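Review: Prinitz 5, Task Planning and Grasp Control Software for Single-Arm Cells

Reviewed by Zoia Kuzmenko, Stistwood Institute of Applied Automation
Saturday, September 15, 2018

Summary of findings

Prinitz is a software package for planning and running tabletop manipulation tasks. It is sold by Julmont and is intended for laboratories and teaching departments that already own an arm and two cameras. The Institute evaluated version 5 over one term. It is recommended for groups working on multi-step tasks with small objects, with reservations about the grasp monitor and the licensing terms. Departments that need only simple pick and place should stay with what they have.

Scope of the evaluation

The package was installed on one workstation and connected to a single arm with a two-finger gripper. The test task was sandwich assembly using bread, cheese, lettuce and sliced meat pieces, with clear trays as the source containers. This task has been used in our earlier reviews, including that of the Sperling planner in May, and allows a fair comparison between products.

A total of 151 runs were logged. Of these, 123 ended with all requested pieces placed in the requested order. The remaining runs were stopped by the operator or by the software itself. All runs used the default settings unless otherwise stated below.

Installation and calibration

Installation is straightforward on a clean system. The installer checks for the correct camera drivers and reports missing ones by name. Calibration between the wrist camera and the fixed camera is handled by a guided procedure, and the result is saved as a plain text file that can be copied, compared and kept under version control. We consider this good practice.

One defect should be noted. If the calibration file is edited while the program is open, the program continues to use the old values and gives no warning. Operators should restart the program after any change.

Perception

Clear containers are a known difficulty for depth-based perception, and Prinitz does not remove it. The depth view of a transparent tray contains gaps, and the reflections from a ribbed floor are sometimes reported as separate small objects. The package offers a second mode which finds the tray outline from the color picture and then fits a stored container model to it. This mode is slower but considerably more dependable, and it should have been the default.

Labeling of thin pieces was good when they were well separated. When one piece stood partly behind another, the software often joined the two under a single label. The operator can split the label by hand in the viewer, and the correction is kept for the remainder of the run.

Grasp control

The grasp controller accepts a target piece and proposes a set of finger positions, ranked by expected hold. Each proposal can be viewed against the wrist camera picture before it is carried out. Rigid pieces such as the bread presented few problems. Sliced meat is the harder case, as a piece may fold over the rim of the tray and the planned grasp point may no longer lie on a flat part of it. The controller treats every piece as flat unless the user selects the "flexible" profile. With that profile, it looks for a free-hanging edge and approaches from there.
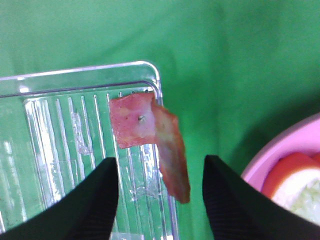

Task planning

The planner is the strongest part of the package. Tasks are written in a short, readable form that lists the goal, the objects and any rules on order. From this the planner produces a sequence of steps, together with the conditions that must hold before each one. The starting condition for our task is simple: every ingredient is in a tray, and the plate is free. The planner checks this against the fixed camera before it allows the arm to move. If the check fails, it states in plain words which condition was not met.

Replanning is also well handled. When a piece is dropped, the planner keeps the completed steps and works out a new sequence from the current state. The Sperling planner, by comparison, returned to the first step in every such case.

Two trays may hold different ingredients, and the planner has to choose between them. Its choice depends on a cost table that the user may edit.

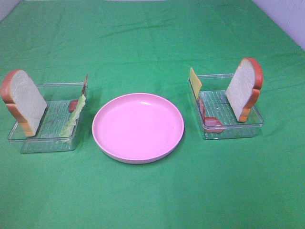

The table gives a cost to travel distance, to reaching past another piece and to working close to a tray wall. With the values supplied, the planner gave too much weight to distance and tended to select the nearest piece even when a neighboring piece stood in the way. Raising the cost of reaching past an obstacle to 50 corrected this in our cell. The manual mentions the table only in an appendix, and new users are unlikely to find it unaided.

Logging and tools

Each run produces a log that joins both camera streams, the joint positions and the planner decisions on one timeline. The viewer can step through a run and show the reason for each decision. Search is limited to step names, and it is not possible to search by object. Export to common formats works as described. A long run produced a log of over 5 gigabytes, and departments should plan their storage with this in mind.

Documentation and support

The manual is clearly written and the worked exercises are correct. The section on writing custom grasp profiles is too brief to be of use. Julmont answered our questions courteously, although one question about the grasp monitor remained open when this review was completed. The monitor raises an alarm when a thin piece is held correctly but the fingers are nearly closed. It may be turned off, at the cost of losing the alarm for pieces that have in fact slipped.

Licensing

The license is tied to one workstation and must be renewed each year. Moving it to a replacement machine requires a written request. For a teaching department with shared equipment this is a serious inconvenience, and the Institute has asked Julmont to consider a floating license.

Rating

Installation and calibration: good
Perception: fair
Grasp control: fair; good with the flexible profile
Task planning: very good
Logging and tools: good
Documentation: good, with gaps
Licensing: poor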